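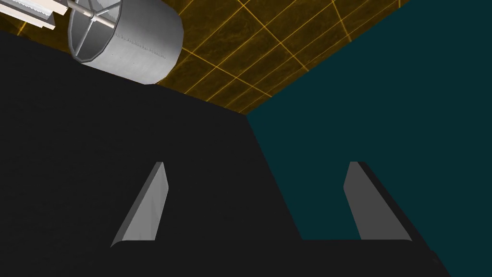 Kwok-wai Yen asked at Monday's handover whether a stop that only fails in simulation should be logged as a safety fault at all, or whether it belongs on the ordinary bug list with everything else. It was a fair question and it took up most of the handover. The answer we settled on is that it is a safety fault. The code that failed is the same code that goes on the real arms in the Maluleke hall, and it had been signed off for them.

The fault came up during a drawer run in Grudero. Both arms were working at the orange cabinet when the operator pressed the software stop. The left arm held where it was. The right arm carried on with the last movement it had been given, and went on pushing after its gripper had met the front of the cabinet. The simulator does not mind this much. The contact force went up, the cabinet shifted on its base and the run was thrown away. On a real arm it would have meant a bent finger at the least, and anyone with a hand near the drawer would have been in the way of it.

The first report put it down to a contact problem in Grudero. We have had those before, when a gripper sinks into a surface and comes out again with more speed than it should have. The operator restarted the scene, the next stop worked, and the report was closed. It was opened again when the same thing happened to the night batch and Radar picked it up.

Radar records the command stream for each arm separately, so the two could be laid side by side. The controllers run at 1000 cycles a second. When a stop is pressed, the planner sends a stop message to both arms and then goes quiet. If an arm misses the message, its watchdog should notice the silence and hold the arm in place after 5 cycles. In the failed runs the right arm never received the stop message. Its watchdog did trip, but it waited 300 cycles to do it.

So there were 2 faults, and it took both to cause the failure.

The missed message was down to the queue. The right gripper shares a channel with the right arm, and when the gripper is sending a lot of force readings the channel fills up. The stop message was given the same priority as everything else and was dropped with the rest. The left gripper has its own channel, a leftover from an earlier layout, and so the left arm never showed the problem.

The watchdog limit was a plain settings error. Somebody raised it to get through a slow debugging session and the change was saved with the shared settings file. It was then copied to the hall along with the rest of a release. We have looked at who and when, and we don't think it matters much. The file could be edited by anyone on the team and nothing checked it. 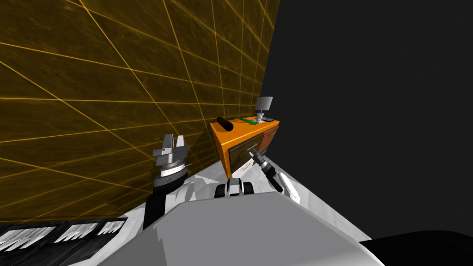
Fanuvar Controls and Safety Team

The cabinet task is still the one we are using to test the fix. It keeps both arms busy in a small space, and the right gripper spends a good deal of its time close to the front of the cabinet, which is where the force readings build up. If a stop gets through there, we can be fairly confident about the easier tasks. The items on the cabinet top stay as they are so that new runs can be compared with the old ones.

Changes made so far:

Stop messages now have a channel of their own on both arms. Nothing else may use it.

The watchdog limit has been taken out of the shared settings file and is fixed in the controller. Changing it needs a new build and a second signature.

A run in Grudero now fails if either arm moves after a stop, even when nothing is touched. Before this, only contact counted, and it is likely that some late stops were passed as good. We are going back through the Radar records to find them.

The closing rules for fault reports have been tightened. A stop that does not work may not be closed on the strength of one good restart.

The hardware stop buttons in the Maluleke hall were never affected. They cut drive power directly and do not go through the planner. The software stop in the hall did have the wrong watchdog limit, and the arms there were taken out of use as soon as this was confirmed. We have found no record of a late stop on them, though the hall logs are thinner than the ones from simulation and we would not want to lean on that too hard.

The arms stay locked off until the new build has been through the full set of cabinet runs and then a slow-speed check in the hall with the guards shut. Teams with bookings in November should talk to us before moving any work. Simulation bookings are not affected, but please update Grudero first, as the old version will no longer connect.

If you have had an arm carry on after a stop, in simulation or in the hall, and put it down to something else at the time, send us the run name. A date is enough if you no longer have the name.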